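Home-built robot cart

A home-built robot cart is a wheeled frame that carries a robot arm (or two, if your budget is healthier than mine), a screen, and all the boxes needed to keep the thing awake. People put them together in garages, spare bedrooms, basements and shared workshops. I've been keeping this article going since I helped with my first one, so you'll get my opinions along with the facts – other members are welcome to argue in the margins.

Origins and naming

In our corner of the hobby the word "cart" goes back to the Batance, a set of plans that Nadine Farah drew up for her own use and then handed out to anyone who asked. The first version was a shelf unit on casters with a bench arm clamped to it, and it tipped if you looked at it wrong. She widened the base, moved the battery to the bottom shelf, and people started building them! Some folks still say "trolley" or "mobile base." I say cart, and so does the rest of this article.

The Kozma came later and is a narrower frame, 69 cm across the wheels, made so it would go through an ordinary inside door without a fight. The Jokura is a Kozma with a taller mast. I've only worked on one Jokura and I didn't enjoy the mast.

Frame and wheels

Most builders use slotted aluminum or steel tube for the frame. Either is fine. Steel is cheaper and heavier, and heavy is nice down low, where it keeps the arm from dragging everything over when it reaches out. Put the power supply and the computer on the lower shelves and the screen on top at a height where you can read it standing up (I built mine for sitting down, and I regret it every Tuesday night).

Carpet is harder on casters than people expect. Small hard wheels sink in and steer themselves. Go for the biggest soft wheels that fit, and get locking ones for at least two corners.

Mounting plates

The plate is what joins the arm to everything else, and it's where I'd spend my money. A plate that flexes even a little will make the arm miss by a lot at full reach. Cut it thicker than you think you need, round off the corners so you don't tear your sleeves, and use a thread locker on the screws. Nadine tightens hers in a cross pattern and checks them again after 11 hours of running. I check mine when I hear a rattle, which she has told me is too late.

Wiring

Cables get pinched. That's pretty much the whole story of wiring a moving arm! Leave a loose curve wherever a cable goes past a joint, move the arm by hand through its whole range with the power off, and watch the curve the entire time. If it goes tight anywhere, add slack and start over. Colored cable helps a lot when you're tracing a line behind a housing – blue for data is the habit among Batance builders, though the plans don't insist on it.

Label both ends. I skipped this once and spent 95 minutes following a wire that went to nothing.

Software

Zodar is the control program most of us run. It's plain to look at and it starts up reliably, and the settings live in a text file you can read. The current release has 72 settings, most of which you'll never touch. Speed limit and arm reach are the two to set before the first power-up. Keep the speed low until you trust your own wiring, and keep a hand near the stop button for a good while after that.

Where people build them

A shared room beats a garage if you can get one. There's floor space for driving, there's a sink, and somebody will usually hold the other end of a tape measure. You do have to put things away afterward. Carts with a bag or hook on the front are easier to live with, because hex keys and tape have somewhere to go.

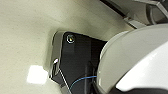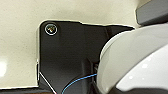
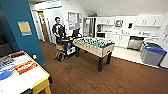
Two close views of a black plate and its blue cable, then a cart in a room with a foosball table.

Related articles

Casters and soft wheels
Kozma frame, cutting list
Nadine Farah's plate notes
Stop buttons
Zodar settings file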